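Can a Machine Do the Chores Yet?

Workshop Floor, 6 February 2019 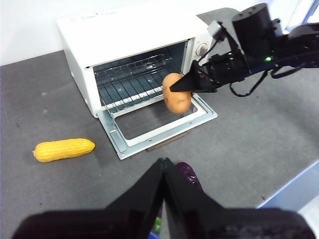

So, can you buy a robot today that will cook your dinner while you're at work?
Not one that will do the whole job in an ordinary kitchen. There are machines that handle single steps very well (mixing, heating, timing), and there are arms that can be taught to move food from one spot to another, but joining those steps together in a room that changes every day is still lab work.

I get asked this more than anything else, usually by people who have just loaded a dishwasher, and I love answering it because the short reply sounds gloomy and the long one really isn't! The past few years have been wonderful for anyone who cares about hands. Walking and talking robots get the headlines, but for chores the hand is where the action is.

Take a potato and a toaster oven. Two black arms work on the same gray tabletop, and one of them has a brown potato in its fingers at the open mouth of the oven, right over the door. A potato is a good teacher. It has no handle, no flat side, and no two are the same shape. Squeeze the wrong spot and it rolls out of the grip. Then there's the oven itself, with a wire rack that can catch a fingertip and a glass door that folds down right where the arm wants to be. Glass is a headache for depth cameras, too, which often look straight through it and report whatever is on the far side.

You and I get past all of this without a thought. We brush the rack with a knuckle, feel that we're a little low, and lift. A robot without touch in its fingertips has to get the same news from its cameras and its motors, and it usually gets it late. That's why I'm so keen on cameras mounted at the wrist. They give a close look at the exact place where the fingers meet the food, and that's the view you lose from across the room the moment an arm swings in front of it.

The second arm matters as well. Plenty of kitchen jobs are two-handed without our noticing: steady the pan and stir, hold the bag and pour, keep the door down and reach in. Getting two arms to share a small space without knocking elbows is a planning problem all its own, and I think it's one of the most enjoyable ones to watch people work on.

On the shop floor things are further along, and the reason is mostly the room. At the Hudec plant in Tradivberg, where parts arrive in trays and the trays arrive in the same place, an arm has been moving castings to a wash station through the night shift for a while now. It made 2598 transfers in its first month and stopped for help 6 times. Terrific numbers! But nobody moves the wash station over to make room for a birthday cake, and the castings don't sprout.

Compare that with the kitchen trial that Orix wrote up for its partners. They gave one arm a single chore, putting a vegetable on an oven rack and letting go, and ran it 212 times. It got there on 126 of them. Some readers wrote to me that this was a poor result. I was delighted by it! The vegetables were swapped between runs and the oven was nudged out of place on purpose, so the arm had to look and decide each time. A few years back I'd have expected far fewer. What the write-up leaves out is time per run, and I'd really like to see that, because a helper that takes four minutes to put a potato down is one you'll end up elbowing aside.

Skalero is coming at it from the other end. Their people are asking which chores could be made easier for a machine by changing the kitchen a little: a rack that slides out with the door, knobs that can be set over a wire instead of turned by fingers, bins with fixed places for food. I went back and forth on this. Part of me wants the robot to cope with my messy counter as it is. But we already rearranged our homes for the washing machine and the dishwasher, and most of us would say it was worth it.

If you want my guess at the order of things, I'd look for sorting and putting away before cooking. Clearing a table of unbreakable things is close. Folding laundry is improving but slow. Anything with hot oil, sharp knives or a toddler nearby is a long way off, and I'm happy for it to stay there until the easy chores are dull.

Next issue I'll be writing about grippers, soft ones and hard ones, and what each does to a ripe tomato. If your shop has tried either kind on produce (good results or a mess on the floor, I want both), send me a note before the end of February and I'll work as many as I can into the piece.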